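Ticket 1948
Subject: Photo attachments fail on toy library catalog entries
Opened by: Lise Poirier, Mokstead Toy Library
Assigned to: Senad Hodžić
Status: Resolved
Opened: 2020-05-18

Lise Poirier wrote:
When I add photos to a catalog entry in Tostley, the bar goes to the end and then I get "Upload could not be completed." The entry saves without the photos. It worked last week. On the mixed basket entry it fails every time.
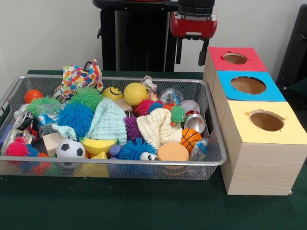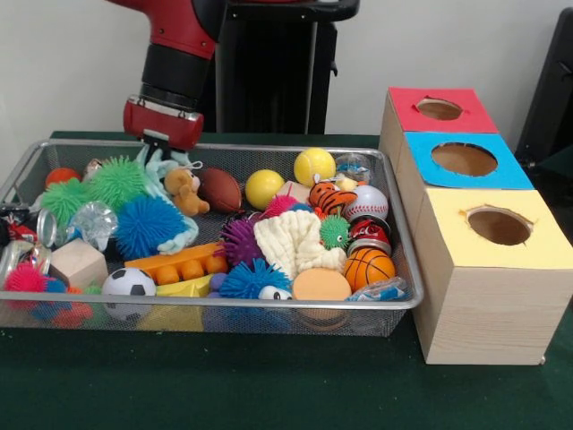 Tried so far: Signed out and back in. Restarted the computer. Different browser, same message. Text changes save fine.

Senad Hodžić wrote:
Thanks. Can you tell me if this happens on every entry or only that one? Also, please try a photo on a brand new entry and send me the exact title you gave it.

Lise Poirier wrote:
New entry called "test" took the photo right away. Old puzzles entry also works. So it is only the basket one. The title there is "Mixed basket: balls, blocks, cloths / sensory".

Senad Hodžić wrote:
The slash in the title is the first thing I would look at. Tostley builds the photo folder name from the title. Please change the slash to a comma, save, and try again.

Lise Poirier wrote:
Changed it. Same error. I also noticed the entry shows the old title in the search list even though the page shows the new one.

Internal note, Ghislain Chan:
The search list reads from the index, and the index for Mokstead stopped updating after the Nuler storage move. The folder name is still coming from the old title. Other accounts on the same server look normal. Rebuilding now, more than 1000 records, so give it a while.

Senad Hodžić wrote:
We found a stuck index on our side. It has been rebuilt. Please reload the entry and check that the search list shows the new title before you add anything.

Lise Poirier wrote:
Title is right in the list. Both photos uploaded. Brittany Dhillon checked from the front desk and can see them there too.

Senad Hodžić wrote:
Good. Please keep slashes out of titles for now. A fix for that is planned for July. Closing.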